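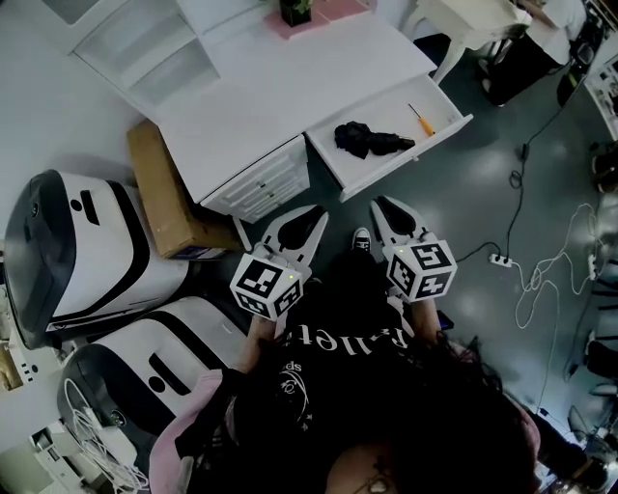
Projects > Business and Finance > Student Reports

Small Checks, Early Companies: What We Learned About Seed Funding

Sat 15 February
By Shiela Malabanan

When our class was told to pick a topic in startup finance, most groups went straight for the giant rounds that make the news. My partner and I wanted to look at the other end, the very first money a young company takes in, and what the founders give up to get it. We ended up with more reading than we could handle (I still have a stack of printouts under my desk) but I'm so glad we stuck with it.

We followed two young companies. Kodham makes bookkeeping software for small shops, and Uden runs a payments service for street market sellers. Both raised their first money from Belmonte, a seed fund that puts in fairly small amounts and asks for a modest share of the company in return. Kodham sold shares at a set price. Uden signed a convertible note, a kind of loan that turns into shares later on, when a bigger investor comes along and a price gets agreed.

I had expected the note to be the simpler choice, and on paper it was – the whole thing ran to a few pages. Working out what it would cost the founders was another story. We built a spreadsheet to test different prices at the next round, and my first version had the discount applied twice, so for one whole weekend I believed Uden's founders were about to lose most of their company! They weren't. With the formula fixed, the note came out a little better for them than a priced round if the company grew quickly, and worse if it grew slowly.

We also sent a survey to small business owners who had tried to raise money, using the mailing list of Manov, a local lending network that was kind enough to pass it along. The list has over 1,000 names on it, and 619 people answered. Many of them told us they had signed their first funding agreement without having a lawyer read it. Our questions were clumsy in places, I'll admit, and "funding" clearly meant a bank loan to some people and a sale of shares to others, so please read the answers with that in mind.

If we had more time, I'd want to go back to Uden in June, when its note comes due. The founders hope to close a larger round before then. If they don't, they'll have to ask Belmonte for an extension or start paying the money back, and our spreadsheet doesn't cover either of those yet.

Comments

dmr_44: Did the note have a cap on the price? That changes the math quite a bit.

Shiela Malabanan: It did, and the cap is in the second tab of the spreadsheet. I should have put it in the text, thank you!

Former shop owner: I answered this survey. I was one of the bank loan people, sorry.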